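How to get grease stains out of clothes at home

Salad dressing, butter, bike chain, that one slice of pizza that folded the wrong way – I have worn them all, and I love getting them out again! Grease looks hopeless the morning after, but most of it will come out with dish soap, a little patience and a cold rinse.

What you need

Plain liquid dish soap (the clear kind if you have it)
Cornstarch or baking soda
An old soft toothbrush
A piece of cardboard
White vinegar, if the stain is an old one

Step 1. Blot, don't rub

Press a paper towel on the spot and lift it straight up. Move to a clean bit of towel and do it again. Rubbing spreads the oil sideways and you end up with twice the work.

Step 2. Cover it with powder

Lay the shirt flat, slide the cardboard inside so the oil can't reach the back, and heap cornstarch on the stain. Be generous! Leave it for 50 minutes, then brush it off. If the powder has clumped, put on a second round.

Step 3. Soap it while it's dry

This is my favorite trick, and it made such a difference when I learned it. Put the soap on before any water goes near the cloth. One drop for a spot the size of a quarter, worked in with the toothbrush in small circles, from the outside in. Let it sit for 9 minutes or so – I make coffee.

Step 4. Rinse and look

Rinse from the back of the cloth with cool water. Hold it up to a window. Wet cloth hides grease very well, so if you aren't sure, let it air dry and check again before you wash.

Step 5. Wash as the label says

Use the warmest water the label allows, and keep stained things out of the dryer until the mark is completely gone. Dryer heat sets oil, and then you're into vinegar territory.

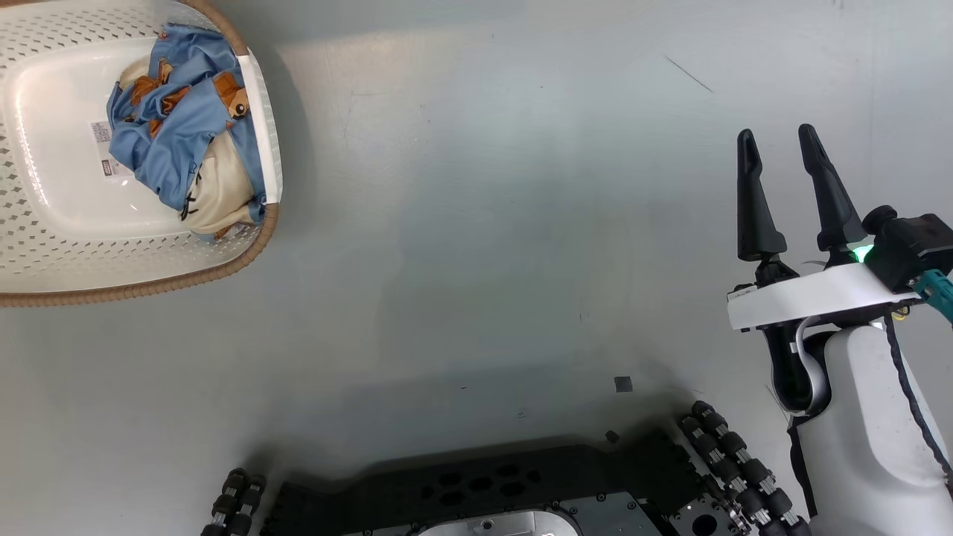

Felicidad Javier wrote in to say that chalk works just as well as cornstarch on collars, and that she rubs it on at night and washes in the morning. I tried it on a very sad work shirt and she's right. White chalk only, please.

Old stains

Mix one part vinegar with two parts water, dab it on, wait, then go back to step 3. It can take three or four tries. My record is five, on a linen napkin, and it came out beautifully.

What to leave alone

Silk, suede, real leather and anything marked dry clean only. Powder is fine on silk, but stop there. And test colored cloth on an inside seam first – bright reds especially.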